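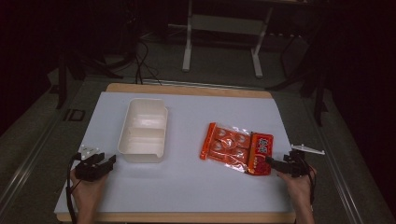 Can a machine pack a lunch yet? (or fold a towel, or sweep a shop, I'm not picky)

Home & Shop Automation > General chat

turnberg_lathe
July 14, 2021

My brother-in-law told me over ribs that in five years no person will do a chore. He said this while I was scrubbing the grill. So I'm asking the people here who do this stuff for a living, or who at least read past the headline. What can a machine do right now in a normal kitchen or a normal shop, with nobody standing next to it holding the stop button?

I'll start. My robot vacuum cost 331 dollars and it can vacuum. It can also eat a phone charger and then call for help from under the couch in a very polite voice.

oatmeal_servo

Depends what you call a chore. Dishwasher is a robot. Washing machine is a robot. We just quit calling them that once they worked.

The part left over is the part between the boxes. Getting the plate into the dishwasher, getting the shirt out of the dryer. That's all hands, and hands are where it goes bad.

turnberg_lathe

OK but the dishwasher doesn't know it's a dishwasher. I mean a thing that looks at a mess and does something about it.

gasket_weather

Take the lunch in the picture up top. White box with two compartments, an orange snack packet lying next to it, and a person working a pair of hand-held grippers. A five year old would have that packed before you finished asking. With grippers you have to decide where to pinch, and the wrapper is shiny and crinkly, so every camera I've ever fought with would see glare and give up. Then you have to pick a compartment. Then you find out whether the thing fits flat or has to go in at an angle, and you're back to deciding where to pinch.

I've spent more evenings on "where to pinch" than I'd like my wife to add up.

pallet_jack_nimble

Gonna disagree with the gloom. I'm at a packing plant outside Prirska and we've had suction pickers on the line since January. They do pouches all day. Flat, wrinkled, shiny, they don't care. Ours runs 19 a minute on a decent shift.

gasket_weather

Same pouch every time?

pallet_jack_nimble

Same pouch every time.

gasket_weather

Same box?

pallet_jack_nimble

Yes, same box, and it comes down a chute in the same spot, I see where you're going with this. Still counts. Nobody at my place misses that job.

oatmeal_servo

Both of you are right and it's annoying. A line gets built around the machine. A kitchen gets built around a person who is already late. Put your suction picker in my kitchen and hand it a banana.

mrs_dutosport

Not an engineer. I bought the Dutosport countertop arm because the ad had it buttering toast. It does butter toast, if the toast is in the toast holder (sold separately) and the butter is in the butter tray (also sold separately) and you don't mind that the whole business takes longer than the eating. My total with the add-ons was 2331 dollars. I now own the most expensive butter knife in the county and I dust it on weekends.

turnberg_lathe

Can it dust itself?

mrs_dutosport

There's a firmware update coming.

rafter_nine

Shop floor guy here, small cabinet place. We looked at a Çınar arm for loading the sander. Nice machine, and the sales guy was nice too. He wanted us to move two walls. I asked if it could sweep and he laughed like I'd told a good one.

What I would pay for tomorrow is something that puts the clamps back on the rack. No rush. It can take all night – I'm asleep.

gasket_weather

That's a better request than you think. Slow is fine, dumb is mostly fine, as long as it's alone and can't hurt anybody. The trouble is it drops a clamp at 2 a.m. and then spends until sunrise hanging up air.

Say it gets 70 percent of them right. On a slide that looks great. In a shop you come in and hunt for the other 30.

pallet_jack_nimble

My apprentice doesn't hit 70.

rafter_nine

Your apprentice can be yelled at.

oatmeal_servo

For what it's worth, I think the hand-held gripper approach is the right one. Let a person do the job with the same kind of fingers the machine would have, do it a whole lot of times, and learn from that instead of writing rules for every wrapper on earth. I'd bet on it for lunch boxes way before I'd bet on it for fitted sheets.

gasket_weather

I can't fold a fitted sheet and I've had a lot of training.

turnberg_lathe

So what do I tell the brother-in-law?

mrs_dutosport

Tell him I have an arm for sale. Toast holder included, butter tray is extra.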